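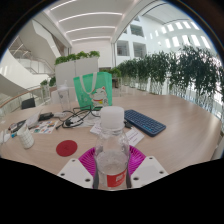

The Case for the Small Task

09/02/2021

Every September the project course at Lilosberg takes in a new group of students, and every September the proposals look the same. A robot that sets a table. A robot that sorts recycling for a whole building. A robot that finds lost items and returns them to their owners. The proposals are well written and the diagrams have many boxes. By the end of the term most of the boxes are still boxes.

I have taught the manipulation section long enough to have signed off on many of these, and I now think I was wrong to. A student project in robot learning should consist of one task that fits in one sentence. Pick up the bottle and put it on the coaster. That is a full term of work for a team that does it properly, and I would like the course handbook to say so.

The objection I hear most often is that such a task is too easy. It is easy for a person. A second-year student can close a hand-held gripper on a water bottle and carry it a short distance within a minute of being handed the tool. The trouble starts when the same motion has to be written down as data, checked, trained on, and then repeated by an arm that has none of the student's judgment. At that point the sentence opens up. Which side of the bottle does the approach come from? How high on the body do the fingers close? Does the demonstration end when the fingers open, or when they have backed off? If the base lands partly off the coaster, is that a success? Teams that start with the big proposal never reach these questions, or reach them late and answer each one differently on different afternoons.

Last year's group had 21 students and was allowed to pick its own scope. The one team that chose a small task recorded 1,641 demonstrations of it. They threw out 126 after review, and the list of reasons they kept for throwing them out was the best document the course has produced. It gave each rejected recording a code and a short note. Fingers closed on the cap. Start position outside the agreed area. Operator paused midway. Release happened before contact with the surface. I would trade any ten final reports for that list.

Compare the table-setting team from the same term. They covered plates, cups, forks and napkins, and had 61 usable demonstrations spread over all of them when the arm time ran out. Their report is longer. It contains a section on future work that would take a paid staff some years. Nothing in it lets the next team start from a better place, and the grade they received was higher. That was our doing. The rubric gives points for "scope and ambition" and has no line at all for consistency of data.

On clutter

I want to separate a small task from a clean one, as the two get confused. Small means that the goal is narrow. It says nothing about the surroundings, and in my view the surroundings should be left alone as much as possible.

The habit in student work is to strip the table. One object, one target, a plain cloth, the blinds down. The policy trains quickly and the video looks good. Then somebody sets a keyboard down beside the target and the arm goes somewhere else entirely. The team calls this a lighting problem. I have read the words "lighting problem" in so many logbooks that I now circle them.

A shared table in a bright public space is a better place to work. It has cables on it, paper, a bag, a cup, whatever people put down. It has chairs behind it and plants behind those. A wide camera mounted near the fingers takes in all of this, and a policy trained on such views has to learn which part of the view matters. That learning is most of the value. If the demonstrations are recorded over several sessions, and the objects have moved in between, so much the better. The task stays fixed and the rest is allowed to drift.

There is a cost. Recordings made on a cluttered table are slower to review. Transparent bottles in front of a busy background are hard to see, for a person and for a network, and a clear tumbler standing nearby does not help either of them. A team that works this way will have a lower success rate at the midterm check than a team that works on bare cloth. I accept that, and the rubric should accept it too, by testing every team on the same untidy table. Students respond to what is tested. At present each team brings its own table to the demonstration, in effect, and so each team is tested on what it has already seen. 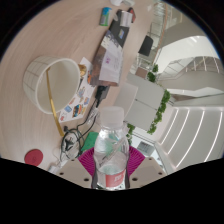
On the hand-held tool

Some colleagues consider the hand-held gripper a shortcut. Their position is that a robotics course should have students driving robots, and that walking around with a pair of fingers and a camera is closer to filming than to engineering.

I held that view for a while. What changed my mind was the arm schedule. We have one arm that students may use without supervision, the Ammann, and it is booked from the second week to the last. Collecting demonstrations on it by remote control is slow, and a team that gets two slots a week will spend both of them relearning the controls. With the hand-held tool, a team can record whenever it has a table, and the arm is kept for the part that needs an arm.

It also moves the errors to where students can find them. A poor demonstration made by remote control has many possible causes: delay, the joystick mapping, a joint near its limit, tired eyes. A poor demonstration made by hand usually has one cause and the student can feel it. The wrist turned too early. The fingers came in crooked and dragged the bottle. When I ask a team why a recording was rejected, the hand-held teams answer at once.

The tool does hide something, and it should be said plainly in the lectures. A human wrist can reach poses that the Ammann cannot. It will twist around a tall object, or come in low over the edge of the table, without the person noticing that anything unusual was asked for. Teams find this out when the playback software refuses the path. We use Gokby for the check, and its error message is a joint number with a sign, so it takes a first-time user a while to connect "4, negative" with an elbow that was held too low three weeks earlier. My request to teams is to run the check on the first day's recordings, before making any more. The request is ignored about half the time. I would make it a graded milestone.

On competitions

Brallton is the reason many of our students sign up, and I do not want to be unfair to it. It is well run, and the deadline concentrates the mind. But its scoring rewards the number of distinct objects handled within a time limit, with a bonus for any object the judges introduce on the day. A team that handles eight objects badly will beat a team that handles one object well. Our students know this by the first week and plan for it.

The result shows in the repositories that get handed down. Each year's code contains a set of special cases, one per object, tuned until it passed and then left alone. The next team cannot tell which constants matter. They delete everything and start over, and by the end they have built a similar set of their own.

I would keep entering Brallton, with one change on our side. The entry should come out of the course work, late, as an extra for teams whose single task already meets the standard. Meeting the standard would mean a written definition of success, a rejection list, a passed path check, and a repeat test on a table the team has not arranged. A team with those four things can add a second object in a matter of days. I have seen it done once. It was the bottle team; they added a mug in the last week, reused every script, and did not enter the competition at all, having missed the form.

What the definition of success should contain

Since the definition is the item most often skipped, a few notes on what I would accept.

It should state where the task begins. Fingers open, tool clear of the bottle, bottle upright. It should state what counts as a grasp, in terms another team could apply from the video alone. It should state how far off center the bottle may stand on the coaster, with the limit measured once and marked on a paper template. It should say what happens in the doubtful cases, for example when the bottle is placed well and then touched by a finger as the tool retreats. And it should be dated and left unchanged. If it has to be changed, the older recordings are reviewed again under the new text, all of them, and the team plans for that time.

All of this fits on one page. Students resist writing it in the second week on the grounds that they do not yet know the task well enough. I would make them write it anyway, and attach the corrections.

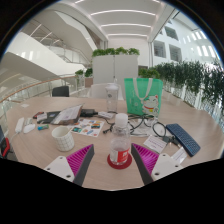
One reply to an earlier draft of this piece objected that a term spent on a single placement would drive away the students the course most wants to keep. They come in wanting to build something, the reply said, and a page of rules about a coaster is what they expect from a standards office. It added that failure at a large project teaches planning, and that I had left this out of the account.

I did leave it out, and part of the point is fair. Some students did drop the section in the year I pushed hardest for small scope. I do not know whether they would have stayed for a larger project, and the exit form does not ask.

On planning I disagree. A large project that fails in the last week teaches the team that it ran out of time. It rarely tells them where the time went, as they kept no record that would show it. The bottle team could say what each rejected recording had cost them and in which session. They re-planned twice on the strength of that, and moved their review from the end of the week to the end of each session.

The handbook revision is open for comments until the end of the month. The line I am proposing goes under project requirements, before the paragraph on lab safety: one task, one sentence, with the definition of success attached.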